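About Sondley

Welcome, and thank you for stopping to read this page, which we know most people skip on their way to the class schedule. (The schedule is under Classes, at the top, and it's up to date through August.) If you have a few minutes, though, we'd love to tell you who we are.

Sondley is a small language school for grown-ups. We teach Norwegian, German, Mandarin and Amharic to people who have jobs and kids and dentist appointments, and who want to learn a language anyway. Some of them are getting ready to move. Some have married into a family where everybody switches languages the moment dessert comes out. And a good many just always wanted to, and one winter they finally signed up!

Kerstin Amundsen started the school with one evening class in Norwegian, in a rented room above the old Wultach shoe store. She had taught high school for years and loved it, but she missed having time to let a conversation wander. That first class had planned to meet for 20 weeks and kept going long after that, mostly because they were halfway through a detective novel and didn't want to stop before they knew who had done it. Two of those students are still with us, and they have very firm opinions about Norwegian crime fiction.

German came next, when Pirmin Grabner moved to town and walked in to ask if we needed a teacher. We didn't think we did. He grew up in the mountains and teaches the standard language, but his students do come away with a few words that puzzle people in Hamburg, and he is not sorry about it.
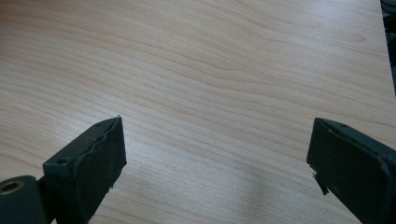
Yulan Pan and Rongrong Du joined us together to build the Mandarin program, and they share it still: Yulan takes the beginners, and Rongrong takes everyone who has made it through the first reader and wants to know what comes next. They wrote their own course book, called Kang, after the heated brick bed that families in northern China sleep and sit on in the winter. Rongrong says the best talking of her childhood was done on one, and the chapters are set up like visits to her grandmother's house, with neighbors dropping in who each bring a bit of new grammar along with them.

Tsegereda Mersha teaches Amharic, our newest language, and she starts everyone on the alphabet right away. It looks like a lot on the first evening. She'll have you reading your own name before you go home, and we've seen people walk out to the parking lot still sounding it out.

Our classes run 90 minutes, with a short break for tea. We like to keep groups small enough that you'll get to talk every time, even if you were hoping to sit in the back. There are no grades. There is homework, and we do ask about it, kindly.

If you'd like to try us out before you pay for anything, come and sit in on a class. Just call the office first so your teacher knows to expect you. We're at 28 Celtia Street, Suite 2060, up the stairs or by the elevator on the left, and there is free parking behind the building after five.

Page last updated Feb 8, 2019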